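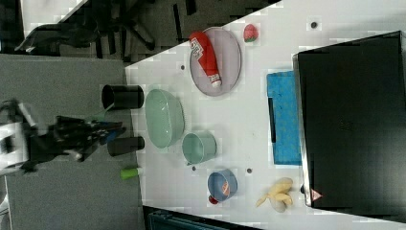

Jasmina Babić told us in her second interview that she had stopped buying new dishes after moving to Pleston, and that what she minded about the shared kitchen was never the washing up but having to ask where things had gone. Similar remarks came up in 14 of the interviews, mostly from tenants who had lived alone before.

4.2 Storage and ownership

Tenants in the Wonbridge and Samonte buildings were asked to keep a kitchen diary from March until the end of the lease term. The diaries gave 419 usable entries. We coded each entry for the item involved, the place it was last stored, and whether the writer treated it as private or common property. Entries that covered only food were left out unless the food was kept with the dishes, as was often the case with sauces and spices.

Plates and mugs were treated as common property in both buildings, even where the owner was known. Serving and draining ware followed a different pattern. These items were used less often, took up more shelf space, and were more likely to be moved to a bedroom after a dispute. Condiments fell between the two groups (kitchenware and a ketchup bottle are shown in Figure 3).

Figure 3. Plate with ketchup bottle, and a light green colander.
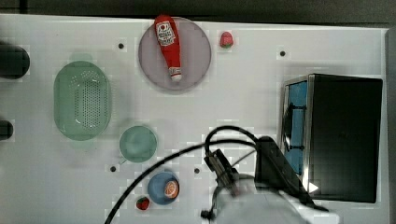 Labeling had little effect on these habits. In Samonte, where each tenant had a marked shelf, up to 19 entries per household still dealt with missing items. Wonbridge had no marked shelves, and its tenants reported fewer disputes overall. Length of stay may account for part of the gap, as most Wonbridge tenants had renewed at least once.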